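Doblar ropa con la pinza manual Draltden: primeros pasos

Llevo unas semanas con el kit de Draltden y por fin me pongo a escribir la guía que me habría gustado tener el primer día. Me está encantando, aunque tiene sus manías y conviene conocerlas antes de grabar nada.

Antes de empezar: carga la batería del mango, conecta el cable hasta notar el clic y abre y cierra los dedos varias veces con el gatillo. Si uno llega antes que el otro, repite el calibrado desde el menú. La tarjeta admite 400 tomas, así que no te cortes con las pruebas.

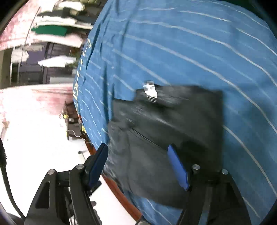 Declan Treloar
Responsable de talleres, Wandotham
Septiembre de 2020

Para aprender, lo mejor es una prenda oscura sobre una sábana de otro color, como la negra sobre el azul a rayas. Se distingue bien el contorno y enseguida ves dónde vas a cerrar. Eso sí, alisa un poco la sábana, que yo he pellizcado más tela de cama que de camiseta (¡y más de una vez!).

Acércate desde el dobladillo con los dedos abiertos, uno a cada lado de lo que quieras coger. Baja hasta que las almohadillas azules rocen la tela y cierra despacio. Con el gatillo a medio recorrido basta para algodón fino; una sudadera pide algo más.

Levanta, lleva el borde hacia el centro y suelta antes de apartar la mano. Mueve el brazo entero, sin girar la muñeca de golpe: los tirones dejan la grabación borrosa y luego cuesta aprovecharla. Yo hago tomas de 60 segundos y descanso entre una y otra.

¿Pegas? El cable es grueso y tira hacia la izquierda; pásalo por encima del antebrazo. Y el manual dedica 2 páginas a la ropa, muy pocas para lo bien que se le da. Jolene Rutherford usa el mismo kit con toallas y prefiere empezar por una esquina. En camisetas a mí me sigue funcionando mejor el dobladillo.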